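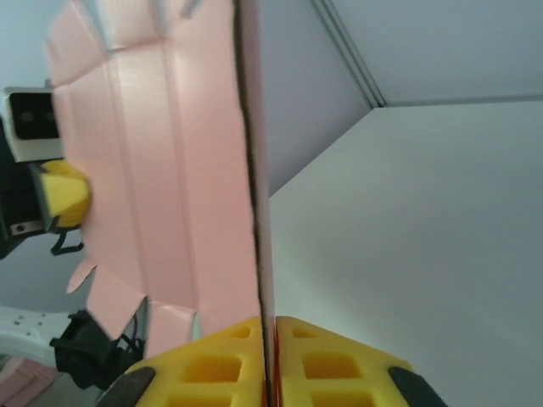 Renting vs buying a small PA for community theater

tapeloop_ann
Started February 2025

Hi all, long time reader, first time starting a thread. I do sound for a little theater group in Almont and we've got a musical going up in June. Nine people singing, piano and drums, and a hall with a hard floor and a ceiling that throws everything right back at you. Up to now we've borrowed a pair of speakers from the church next door, but they're selling them, so I need to sort something out.

Choice is rent a system from Bakalis for the run, or spend what we have on two powered speakers and a used mixer and own it. Bakalis want $1,000 for two weekends, and that includes wireless headsets, delivery, and somebody to set it up. I don't mind setting it up myself, I'd kind of like to! What would you do?

mudbus
Buy. Every time. You'll rent again next year and the year after and have nothing on the shelf.

gaffer_lou
Disagree with mudbus. Wireless is where the money goes, and it's where cheap stuff bites you. I bought a bargain set of headsets for a school show and spent the whole second act riding faders because two of them kept dropping out. Rent the wireless at the very least.

How far back does your mix position sit? And is anyone on handhelds?

tapeloop_ann
Mix position is up in the balcony, which I hate, I can't hear what the front rows get at all. No handhelds, the director wants everyone on headsets (I did try).

hallwayhum
I've used Bakalis a few times and they're fine. Gear was clean, the cables were labeled, and they picked up the phone when I had a dead receiver. Their quote will drop if you tell them you don't need the setup person. Ask for a dry hire price and ask what happens if something breaks, because mine had a deposit I didn't notice until I got the bill.

mudbus
OK but a balcony mix and a bouncy room isn't something a rental fixes either. Put the money into speakers you can aim properly. Get them up high, tilt them down at the seats, keep them off the back wall. I've done shows with very ordinary boxes that sounded great once they were on decent stands.

gaffer_lou
Sure, but aiming costs the same whether you own the speakers or not.
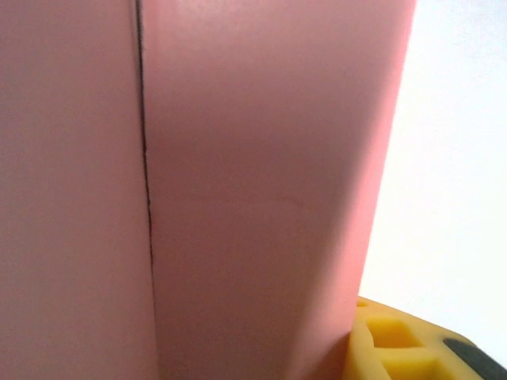
Close-up, pink panel

mudbus
Fair. I still say she'd learn more on her own rig. You get to leave it up at home and mess with it for a month.

canyon_reverb
Coming at this from the other side, I used to work in a rental shop (a different one, over in Canda). What we did a lot for small groups was a split: they owned the mixer, we rented them the wireless and the speakers. You learn your desk inside out and you save your show file, and the stuff that wears out is our problem. Ann, if you go that way, check that the mixer has enough inputs for the headsets plus piano plus whatever you put on the drums. In a hard room I'd leave the drums alone, maybe one mic on the kick.

Also bring spare batteries. More than that. No, more.

tapeloop_ann
Ha, noted on batteries. The split idea is really appealing. There's a used Zistaston desk listed not far from me, has anybody here had one? The seller says one channel is scratchy but the rest are good.

hallwayhum
Never used one. A scratchy channel can just be a dirty fader, or it can be something worse. Take headphones and a mic, push every fader up and down, wiggle every cable while it's plugged in. If the seller gets impatient, walk away.

gaffer_lou
I had a Zistaston for a while. Preamps were OK, the EQ was a bit harsh up top, and the power supply ran warm. I wouldn't pay much for it with a bad channel.

mudbus
I'd take it and tape over that channel lol

tapeloop_ann
Going to look at it after rehearsal. I emailed Bakalis for a dry hire price on the headsets and speakers too, will post what they come back with. Does anyone have a way of taping headset mics so they survive a dance number? We've got one kid who sweats through everything.

canyon_reverb
Medical tape, one strip on the cheek and one behind the ear, and clean the skin first. Run the cable down the back with a little slack at the neck so it doesn't pull when they turn their head.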